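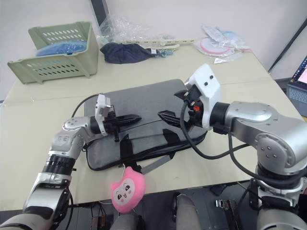 Ticket 444
Subject: Court report alerts going out with the old headline
Product: Protum newsroom, email alerts
Raised by: Chaimae Ezzat, courts and crime desk, Taltholm
Handled by: Keyvan Abbasi, Protum support
Priority: High
Status: Resolved, one follow-up open

Chaimae Ezzat, Tuesday, 9.20 am

Good morning, and sorry to start your day with a long one. We have a problem with the email alerts that go to readers who follow our court pages, and I'd be very grateful if somebody could look at it before our lunchtime round-up goes.

Yesterday afternoon we published a report from Woltville on the warehouse burglary trial. There were two defendants. The early version was headed "Two men on trial over Woltville warehouse burglary", and when the jury came back we updated the same story to "Man guilty of Woltville warehouse burglary, second defendant cleared". The page itself is right and was right within a minute or so. The alert, though, went out after the update and still had the old headline on it, with the old opening paragraph underneath, and that paragraph names both men as being on trial.

You'll see why I'm fretting. One of them walked out of court a free man, and his solicitor has already rung us (very politely, I must say, but she did ring). It went to 641 readers.

I've had a look back through my own inbox and I think the same thing has happened on other stories, only with smaller changes that we didn't spot. Could you please tell me what went wrong, whether I can stop the next one going out, and whether there's any way of sending a correction to the same people and only those people?

Keyvan Abbasi, Tuesday, 9.48 am

Hello Chaimae, thank you for setting it all out so clearly. I can quite see why you want this one sorted quickly.

First things first. I've paused alerts for your courts and crime section, so the lunchtime round-up will be held in the queue and won't be sent until you say so. Your other sections are carrying on as normal. Nothing on the website is affected.

While I dig into the cause, would you mind telling me:

Did you use "Update story" or "Save as new version" when the verdict came in?
Was the alert set to go at once, or was it scheduled?
Did anybody change the headline in the alert box by hand at any point?

Chaimae Ezzat, Tuesday, 10.05 am

Bless you, that's a weight off. In order: "Update story", which is what we always use for running court cases. The alert was scheduled for half past four, set up in the morning before the jury had gone out. And no, I haven't touched the alert box. I didn't know until you mentioned it that you could type in there!

Keyvan Abbasi, Tuesday, 11.30 am

I think I've found it, and I've made it happen twice on our test site, so I'm fairly confident.

When you schedule an alert, Protum takes a copy of the headline and opening paragraph. If the story changes before the sending time, it's meant to throw that copy away and fetch a fresh one. It was doing so happily until the last update to the alerts tool. Since then the refresh has only been working for stories saved with "Save as new version", and stories changed with "Update story" have kept the first copy. Alerts sent at once aren't affected.

I then went through your section for everything scheduled since that update. There are 12 alerts where the story was changed in between. In most of them the difference is a spelling or a tidier sentence, but there are 4 I'd like you to look at, as the sense has changed. One is yours from yesterday. The other three are a bail hearing, a sentence that went from "faces jail" to "suspended", and a road death inquest where the age was put right later. I've sent the list to your work address so the names aren't sitting in the ticket.

As for the correction — yes, you can. Open the sent alert, choose "Send follow-up" and pick "Original recipients only". It'll go to that same list, leaving out anyone who has unsubscribed meanwhile. Please type the wording yourself and send it at once; don't schedule it.

Chaimae Ezzat, Tuesday, 12.15 pm

The correction has gone. I kept it short and plain: the earlier email carried an out-of-date headline, one man was convicted and the other was found not guilty by the jury, and we apologise to him. Our editor read it through first, and I've rung the solicitor back to tell her. She asked for a copy and I've sent it on.

I've looked at the other three as well. The suspended sentence needs a correction too and I'll do that after lunch. The bail one was fair when it went out, and the inquest family had already spoken to us about the age, so I'll write to them myself and not send it round again.

One more thing if you can bear it. Our mail goes out through Chiu, and their report says yesterday's alert was opened by roughly half the list. Can the unopened ones be called back?

Keyvan Abbasi, Tuesday, 12.40 pm

I'm afraid not. Once Chiu has handed an email over to the reader's own mail provider, neither they nor we can fetch it back. What I have done is change the "Read it in your browser" link in yesterday's alert, so anyone who clicks that now gets the corrected wording.

Keyvan Abbasi, Tuesday, 4.10 pm

The fix is in. Scheduled alerts now fetch the headline and opening paragraph at the moment of sending, whichever button was used. I tested it with a dummy story on your section, sent only to me, and the new headline came through both times. I've left your alerts paused until I hear from you.

Chaimae Ezzat, Tuesday, 4.25 pm

Please switch us back on, and thank you. I tried one to my own address just now and it came out as it should. The lunchtime round-up can be deleted, it's stale by now.

Could I put in a request as well? It would be a great help to have a warning on screen when a story with an alert waiting is changed — something like "an alert is due at half past four, do you want to check it?" On a verdict day there are three of us in and out of the same story.

Keyvan Abbasi, Tuesday, 4.50 pm

Alerts are back on and the round-up is deleted. I've passed the warning on to the people who build the tool, with your wording, and I'll leave that part open under this same ticket so you get a note when there's news. The main fault is marked as resolved.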